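Norkley Server Operations: Minutes, December 27, 2024

Present: five members of the ops group. Minutes from November approved with one correction (the Solís map is on build 9, not 8).

**1. Resource world reset**

The Peludano resource world will be wiped and regenerated on the new seed. Chests and builds left there are not carried over. The border stays at 3,000 blocks from spawn. A request to widen it was declined because pregenerating the extra chunks would fill the backup disk.

**2. Ore distribution**

Players report that copper is too common near spawn and redstone too scarce below it. Logs from Peludano support the first complaint only. Agreed to lower the copper vein count in the datapack and leave redstone alone until there is a full month of data.
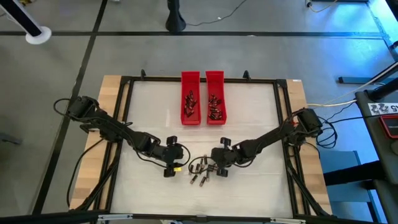
The change goes to the test server first. If tick times hold with 200 simulated players, it moves to live with the reset. Old chunks keep their ore as generated.

**3. Grurkari plugin**

Grurkari still drops hopper events when a chunk unloads in the middle of a transfer. Items are lost in large sorting systems. Two options were discussed:

- Roll back to the previous release and lose the per-player hopper limit.
- Keep the current release and force-load registered sorters.

The second option was adopted, with a cap of 9 force-loaded chunks per town. Towns already over the cap must choose which chunks to keep.

**4. Shop prices**

Claim expansion stays at 1,000 coins. The proposal to tie the price to claim size was tabled. Members asked for a table of current claim sizes before voting.

**5. Actions**

- Edit copper values in the datapack and push to test.
- Post reset notice in game and on the forum.
- Write the registration command for sorters.
- Export claim sizes from the database.

**6. Other business**

Solís map download link is broken on the wiki. To be fixed with the reset notice.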